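The Shirt Pile: A Gallery

Posted 1/12/26
Filed under: Laundry, Small Victories

Every January I decide to become a person who folds. The decision usually lasts until the first fitted sheet. This year I thought I would start with shirts, on the theory that a shirt at least has a top and a bottom and tells you which is which.

The shirts in question came out of the hall closet at the Dendville house, where they had been living on hangers, under hangers, and in a few cases on the floor beneath the memory of a hanger. The rod came down in June. We put it back up with longer screws and it came down again, this time at night, and we both lay there listening to it and agreed to deal with it in the morning. That was a while ago. The shirts went into bags, the bags went into the spare room, and the spare room door went shut.

I'm doing them in installments, and this page will grow as the pile shrinks. Click through if your browser lets you. If it doesn't, scroll like the rest of us.

A few notes first, for those who only came for the method.

The surface

You need something flat and wider than the shirt. A bed is flat until you put your hand on it. The ironing board is the right height and the wrong shape, and every sleeve slides off the side and has to be fetched back. I tried the dining table, but the dining table has the puzzle on it, and the puzzle has seniority. The best place in any house is a kitchen counter, wiped down and then dried properly, which I mention because I skipped the second half once and folded a damp stripe into the back of a good white oxford.

Stone is nice. Fabric slides on it just enough. If you have tile with grout lines you will get to know the grout lines.

The fold

I learned the old Grunley way, from the menswear counter at Grunley's where I worked for two winters. They had strong feelings about shirts there. You buttoned the top button, then every other one down the front, and if the floor manager saw you skip one she would unbutton the whole thing and hand it back to you without a word. I still can't leave the top button open. I've tried. I go back.

So: button it, lay it face down, smooth the back with the flat of your hand. Bring one side in toward the middle, about as far as the collar, and lay that sleeve straight down along the fold. Same on the other side. Then bring the tail up, in halves or thirds depending on the shelf, and turn the whole business over. If the collar is looking up at you and both sides match, you're done. If one side is fatter than the other, you have a choice between starting again and putting it at the bottom of the stack. I have never regretted the bottom of the stack.

Tall people's shirts want thirds. Short sleeves want less fuss than you are going to give them. Flannel wants to be a pillow and will get its way.

The board

There is a product for this, naturally. Mine is a Suvel, a hinged plastic thing that flaps at you in sequence, left, right, bottom. I bought it in a mood. It makes beautiful T-shirts, all the same size, like something from a bakery. With a dress shirt it makes a T-shirt-shaped object with a collar caught in the hinge. It now lives behind the dryer, where it has been very useful in stopping socks from getting any farther back.

The Maglaya bins were a better purchase. They are plain open boxes, a little deeper than a stack of 7 shirts, and they fit on the closet shelf with just enough room above to get a hand in. I have 2 of them and have already filled one. The other is full of things I put in it to get them off the floor, so technically both are full.

What about ironing?

People ask. My position is that a shirt going into a box for the winter does not need to be ironed on the way in, as it will need ironing on the way out regardless. Crinkled cloth is exempt in both directions, and this is why I've bought so much of it. Seersucker too. I once spent 30 minutes ironing a seersucker shirt flat before somebody explained to me what seersucker was.

Plaids

Plaids get their own section on account of there being so many. I don't remember deciding that we were a plaid household. There was one, and it seemed lonely.

They are also the hardest on a folder's pride. A solid color forgives you. A plaid is graph paper, and if you bring the side in crooked it will show you by exactly how much, all the way down. On the other hand, it gives you lines to follow, and if you pick one near the shoulder and keep to it as you fold, you come out with an edge you could draw a kitchen plan against. The big lumberjack checks are easiest to steer by. The tiny ones make my eyes swim after a while, and I take a break and look at something beige.

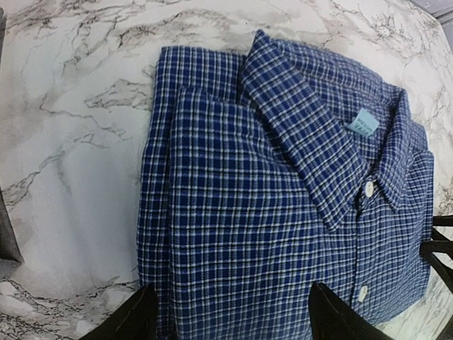 Blue-and-white check, collar up, on the marble. Those lines do bend a bit along the creases, and I've decided to find that charming.

Hidayah Goh wrote in to say that I've got the buttons wrong, and that anyone who does every other one will find the front gaping by spring. She does the top, the second and the very last, and then stands the shirts on edge in the drawer like files, so that she can see all the collars at once and doesn't have to dig. She adds that plaids should go together at the back, where they can argue among themselves.

I tried the filing. It works very well with a full drawer. With a half-full drawer they lean, and then they sit down, and by the end of the week I had a drawer of shirts lying on their backs. I may go back to it once I've got more of them done — she's right about the digging. On the buttons I'm staying put. I can still feel the floor manager standing behind me.

Odds and ends

If a collar won't lie down, roll up a sock and tuck it inside the neckband. Remember that it's there. I found one at a wedding.

Collar stays come out before the wash and go back in never. I have a jar.

Cedar blocks are pleasant, and I'd buy them again, but sand them now and then or they're only blocks.

Stacks go with the folded edge facing out, both because it looks tidier and because you can get a grip on one shirt without bringing its neighbors along. Heaviest at the bottom. Anything you wear every week on top, or leave it on the chair where it lives and stop pretending.

Still to come: the linen ones, the ones with French cuffs for which I own no cufflinks, and a bag marked MISC that I don't remember packing and which is heavier than shirts should be. I've also had a request for fitted sheets. The request has been received.

Next installment when the second bin is empty again.

Back to all galleries
Older: The Spice Drawer, With 300 Grams of Cumin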